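Über uns

Starkden ist ein gemeinnütziger Verein für interkulturellen Dialog und internationale Verständigung. Wir organisieren Gesprächsforen, Austauschprogramme und Fortbildungen für Menschen, die in Kommunen, Schulen, Religionsgemeinschaften und Verbänden mit Fragen des Zusammenlebens zu tun haben. Unsere Geschäftsstelle liegt in Dresden, ein zweites Büro unterhalten wir in Brünn.

Wie wir entstanden sind

Der Verein ging aus einer deutsch-tschechischen Gesprächsreihe hervor, die Blažena Kopecký und Sabina Šindelář während ihres Studiums begonnen hatten. Anfangs trafen sich die Teilnehmenden in wechselnden Seminarräumen, die Protokolle wurden von Hand übersetzt. Als immer mehr Anfragen aus Polen, Österreich und der Slowakei kamen, ließen die beiden die Reihe in eine feste Rechtsform überführen. Heute hat Starkden 124 Mitglieder, darunter Einzelpersonen, Gemeinden und Bildungsträger.

Was wir tun

Unsere Arbeit gliedert sich in drei Programme.

Flelilano ist unser jährliches Forum. Es findet im August statt und bringt 50 Delegierte für fünf Tage zusammen. Die Delegierten werden von ihren Organisationen benannt, die Hälfte der Plätze geht an Personen unter 30 Jahren. Gearbeitet wird in kleinen Gruppen, öffentlich sind nur der Eröffnungsabend und die Schlusssitzung. Die Ergebnisse erscheinen im Herbst als Bericht in deutscher, tschechischer und englischer Sprache.

Villca richtet sich an Schulen. Partnerklassen aus zwei Ländern bearbeiten über ein Halbjahr hinweg ein gemeinsames Thema, zuletzt Flucht und Ankommen, Erinnerungsorte und Minderheitensprachen. Wir stellen Material und Moderation und helfen bei der Beantragung von Fahrtkosten. Die Klassen besuchen sich je einmal.

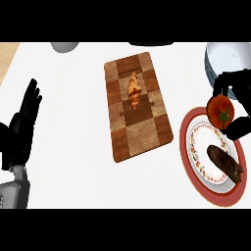
Schneidebrett mit Schachbrettmuster auf weißer Tischplatte (Computergrafik)

Amura ist unser Fortbildungsangebot für Verwaltungen und Verbände. Die Kurse behandeln Gesprächsführung in Konflikten, den Umgang mit religiösen Feiertagen und Speisevorschriften im öffentlichen Dienst sowie die Zusammenarbeit mit Dolmetscherinnen und Dolmetschern. Ein Grundkurs dauert zwei Tage und kann auch vor Ort gebucht werden. Bisher haben 3.500 Personen an einem Kurs teilgenommen.

Unsere Grundsätze

Starkden ist parteipolitisch und konfessionell unabhängig. Wir laden auch Personen ein, deren Positionen im Vorstand nicht geteilt werden. Voraussetzung ist, dass sie die Gesprächsordnung anerkennen, die allen Teilnehmenden vorab zugeht. Wer an einem nicht öffentlichen Gespräch teilnimmt, darf den Inhalt weitergeben, nicht aber, wer was gesagt hat.

Erklärungen zu laufenden Verhandlungen zwischen Regierungen geben wir nicht ab. Anfragen von Medien zu einzelnen Konflikten leiten wir auf Wunsch an Fachleute aus unserem Mitgliederkreis weiter.

Vorstand und Geschäftsstelle

Vorsitzende: Blažena Kopecký
Geschäftsführung und Leitung Villca: Sabina Šindelář

Der Vorstand wird von der Mitgliederversammlung für drei Jahre gewählt und arbeitet ehrenamtlich. In der Geschäftsstelle sind sechs Personen angestellt, vier davon in Teilzeit.

Finanzierung

Wir finanzieren uns aus Mitgliedsbeiträgen, Kursgebühren, Spenden und projektbezogenen öffentlichen Zuschüssen. Der Jahresabschluss wird extern geprüft und den Mitgliedern vor der Versammlung zugeschickt. Andere Interessierte erhalten ihn auf Anfrage. Zweckgebundene Spenden für Villca werden vollständig für Fahrt und Unterkunft der Klassen verwendet.

Mitglied werden

Mitglied können natürliche und juristische Personen werden. Den Antrag erhalten Sie bei der Geschäftsstelle, über die Aufnahme entscheidet der Vorstand in seiner nächsten Sitzung. Schülerinnen, Schüler und Studierende zahlen den ermäßigten Beitrag.

Stand: 11.04.2022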